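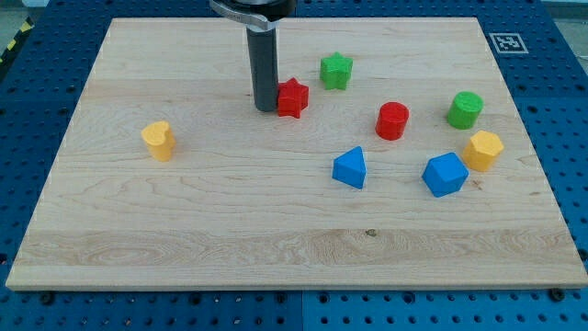 BENCH NOTES / Wood & Finish

7/20/01

Maple board is on the blue perforated table, where it will stay until somebody needs the table for real work. Put the shape blocks out on it to see how the colors sit against bare wood. Red and green so far get most of my attention, stars and rounds in both. The red is very red. Aarti Prajapati says it looks like a fire drill. I like it.

Board first. The grain has those map-contour swirls toward the left half, and I spent longer looking at them than I will be putting on the time sheet. The darker band across the lower third is a different matter. Tolera Gebreyes thinks it will even out under oil. Tolera thought the same of the Kimano shelf, and we all know how the Kimano shelf looks. Leaving it. There is also the small dark knot, low of the middle, which Hekari would call a defect and their brochure would call character. Ran a thumbnail over it, no catch.

No finish yet. Plan is the Kornlow oil on an offcut, wait 8 hours, rub back, look at it in daylight before anyone gets excited. If the offcut goes orange like the March batch, we stop there and I get to be unbearable for a while.

Blocks: tops flat, sides straight, most stand square. Star points are the part I worry about. The inside corners are a pain to sand and I am the one who sands them. Tried 40 grit on a reject for speed. Do not do this. The reject is now a reject of a reject. Went back to the finer paper and my usual bad mood.

The green is right for the stars, a proper lawn green. On the rounds I keep wanting it a shade darker, then I put one next to a star and change my mind. Staying with one green for everything, mostly to save washing another jar.

Zakharchenko order is no. 3401, still waiting on their drawing for the tray. They want 4 trays and have sent us a very nice letter about it with no dimensions in it.

To do: oil the offcut. Label the paint jars, lids AND sides. Ask Tolera where the good square went. Find out who wrote "OK" on the back of the board in pencil and what they meant by it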